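Sorting and storing bracelets and bangles

Lay everything out on a bed before deciding where it goes. A bedspread stops beads from rolling and is kinder to polished stone than a tabletop. Close the door on pets and clear away food and hand cream first.

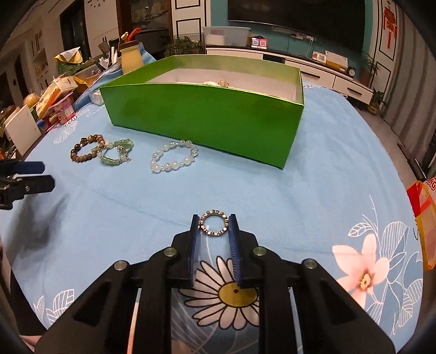 Sort by construction, then by colour if you still want to. Rigid metal bands go in one group, stone and wooden beads in a second, and glass or crystal in a third. Metal with a beaded or textured rim will scratch softer beads if they share a compartment, so it gets its own corner or a cloth pouch.

Checking the cord

Most beaded bracelets are strung on elastic. Hold the bracelet by two neighbouring beads and ease them apart until the cord shows. Cloudy, flattened or fuzzy cord is near the end of its life and should be replaced before the next wearing. Do not stretch the whole bracelet to test it. A restrung bracelet should close with no visible gap, but the beads should still turn under a fingertip.

Neusa Toledo restrings hers every June - a fixed month is easier to remember than a wear count.

Cleaning

Stone and glass beads: wipe with a barely damp microfibre cloth, then dry at once. Do not soak. Water sits in the drill holes and weakens the cord.

Wooden beads: dry cloth only. If the colour has gone grey, rub in one drop of mineral oil and leave overnight on paper towel.

Silver-coloured metal: use a soft toothbrush along the textured areas, with a drop of dish soap in lukewarm water. Rinse and pat dry. Leave silver dip alone unless you are certain the piece is solid silver with no plating or glued stones.

Boxes

A small cardboard box with a plain white lining is adequate for one or two pieces, and dark metal shows up well against it. Rigid bands lie flat on the bottom. Beaded strands go on top in a loose circle, never folded. For more than 11 pieces, use a shallow divided tray such as the Pleston - deep boxes only produce tangles.

Keep the box away from windows, the bathroom and any heating vent. Add an anti-tarnish strip if there is silver inside, and write the date on the strip in pencil. Rubber bands should not be stored in the same box, as the sulphur in them darkens silver.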